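Switching my phone launcher after four years

I have used the same launcher on my phone since I bought it, and the phone before that. It was Hakwood, the free one, and I never had much reason to leave. Then an update in November moved the search bar to the top of the home screen and took away the setting to put it back. I gave it a couple of weeks. I kept reaching for the bottom of the screen and opening the camera by mistake, so I went looking for something else.

I tried two other launchers and ended up staying with one of them. These are my notes, mostly for anyone else who is still on Hakwood and annoyed about the bar.

What I wanted

My home screen is not complicated. I have one page with a clock, the next calendar entry, and two rows of apps. Everything else goes in the drawer. I want to swipe down anywhere to see notifications, and I want search at the bottom where my thumb is. I also hide a handful of apps that came with the phone and can't be removed.

I don't use icon packs and I don't care about animations, so if that is what you look for in a launcher this won't help you much.

Rallska

I started with Rallska because it was the first one that could read a Hakwood backup file. The import mostly worked. Folders came across with their names, and the hidden apps stayed hidden. The widgets did not. Each one left a gray box that said "tap to set up," and I had to add them again one at a time.

Search can go at the bottom in Rallska, but only if you turn off the dock. I turned off the dock and moved those apps up a row. That was fine for a few days. What bothered me more was the feed on the left side. You can switch it off in the settings, and it came back on after both updates I got while I was using it. I wrote to support and got a reply saying they were looking into it. I haven't heard anything since.

Battery use was the other problem. Rallska was at 8 percent for the day on the battery screen, and Hakwood had never been high enough for me to notice it on the list.

Gunach

Gunach doesn't import anything, so I set it up from nothing one night before going to sleep. I expected that to be a chore and it went faster than fixing the Rallska import. You pick a grid, drag your apps in, and long press for widgets. The search bar has a simple choice of top, bottom or none.

The drawer is the part I like best. It sorts by how often you open things, with the full alphabetical list underneath. I have 451 apps and shortcuts in there by its count, a lot of which are old web shortcuts I should delete, and it scrolls through them without stuttering.

My bedroom is where I do most of this kind of fiddling, and it is also where I found the one display bug I can repeat. If auto-rotate is on and the phone is lying on its side when the screen wakes, the clock widget is drawn at half size until you go back to the home screen again. Locking rotation gets rid of it.

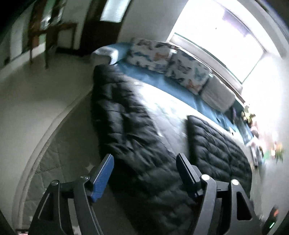 Widgets in Gunach

The built-in calendar widget shows one entry and nothing else, which suits me. It does not show all-day events unless you turn them on under Advanced, and I missed a dentist reminder before I found that. The weather widget only updates when you wake the screen, so it can be a few seconds behind.

I use Yimer for my to-do list, and its widget was the one I was most worried about. It works, but the smallest size gets clipped on a five-column grid. Going down to four columns fixed it. The text is readable now, too.

Backups

Gunach saves a backup to a file when you ask it to. There is no automatic backup in the free version. The file includes the layout and hidden apps but leaves out widget settings. I restored mine on my old phone to check, and the grid came back correctly. The widgets needed to be set up again there as well.

The free version lets you put up to 50 items in folders. I'm under that. The paid version raises it to 200 and adds gestures, and I haven't bought it.

Where I am now

I've been on Gunach for most of a month and have removed Rallska. Hakwood is still installed because I want to see if the search bar setting returns. If it does I will probably try it again for a week, mainly because I liked its notification dots better. Gunach puts a number on every icon and there is no option for a plain dot.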